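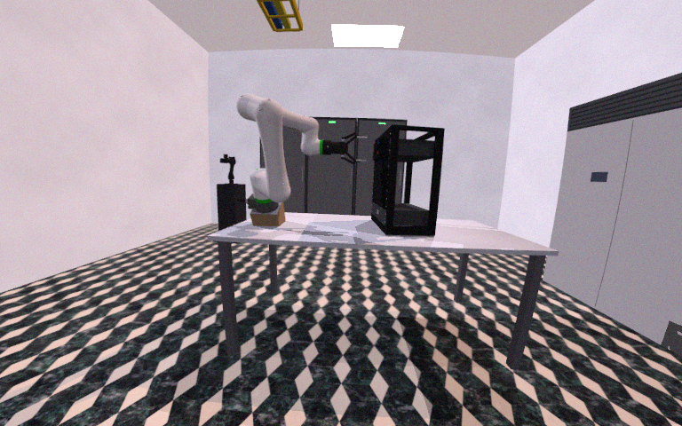

Last modified: 24th October

4. What the cell changed at Hrnčiar

4.1 The task as drawn

Figure 2. The tending task in simulation: one arm, one table, one open frame. The gripper faces the frame with its fingers apart.

Most of what gets said about machine tending is said on the basis of models like the one in Figure 2. An arm stands on a table, a black frame stands within its reach, and the job is to put things in and take them out. The planners at Zedness, who sold the cell to the Hrnčiar workshop, used such a model to set the reach, check for collisions and arrive at a cycle time. We have no quarrel with it for those purposes. Our quarrel is with the next step, in which the cycle time from the model was entered into the staffing plan as if it were a fact about the shop.

The model has no operator in it. It also has no bins, no reject tray and no cart for finished parts. These were left out to keep the simulation light, as the planners told us openly. But the staffing plan inherited the gaps. Work that had no place in the model had no hours set against it, and the people who went on doing that work had to fit it in between other duties.

4.2 Before the cell

Before the change, two people per shift loaded and unloaded the enclosures by hand. The work was dull, and no one we interviewed asked to have it back in full. Paavo Turunen, who had done it longest, described the job as "open, look, lift, look again, close." The two looks matter here. On the first he checked that the last part had come away clean. On the second he checked the part itself, turning it toward the light and running a thumb along the lower edge. Neither look appeared in the written work instruction, and the plan counted neither as a task. When the plan was drawn up, the job was entered as a transfer of parts from one place to another.

4.3 After the cell

The cell does transfer parts, and on a good run it does so without help. Our observations, made in March, suggest that the good run is a poor guide to the shift. Parts that stuck were gripped at the wrong height. Parts that had curled at a corner were carried off and stacked with the rest. The arm had been given no means of telling the difference, and faults that Turunen would have caught at the enclosure were now found at packing, if they were found there at all.

The response was to bring inspection back under another name. An operator now walks over to the cell between other jobs, stops it, clears whatever needs clearing and starts it again. On paper this is "recovery" and belongs to the machine. In the shift log it is often missing, as the log was changed at the same time as the cell came in and has a field for stops but none for who dealt with them. We were able to follow recovery work only by standing in the shop and writing it down.

Operators disagreed about whether the new arrangement was better. Some were glad to be off their feet for part of the shift. Others said the work was harder to settle into. With hand loading, the pace was their own and the breaks fell where they expected them. With the cell, they were waiting to be interrupted. One operator told us she had stopped starting any job she could not drop. We heard this kind of remark often enough to take it seriously, but we did not measure attention or fatigue and make no claim about either.

4.4 Where the savings went

Management at Hrnčiar reported a saving in loading hours. We accept the figure as a record of what was booked to loading. Whether it is a saving to the workshop is a separate matter. Hours booked to "general support" rose over the same period, and the category is too loose to show what they were spent on. Cakex, the software used for booking, lets each supervisor define support differently, and the supervisors had done so.

Pay raises a further difficulty. Loading was a graded task with a small allowance attached. Recovery carries no grade. The operators who clear the cell are using the same knowledge of the parts as before, plus some knowledge of the arm, and they are paid on a lower line for it. When we put this to the production manager, he replied that the grade would be reviewed once the cell was "fully stable." No test for stability had been written down.

4.5 Limits

We studied a single site, and the people we spoke to had volunteered. Those with strong views may well be overrepresented. A planned comparison with the Anis site fell through when its cell was delayed, so we cannot say how much of what we saw comes from automated tending in general and how much from the way Hrnčiar went about it. A better-sized gripper, or a camera check at unloading, could remove some of the stops described in 4.3. It would not by itself put the missing hours into the plan or restore the allowance.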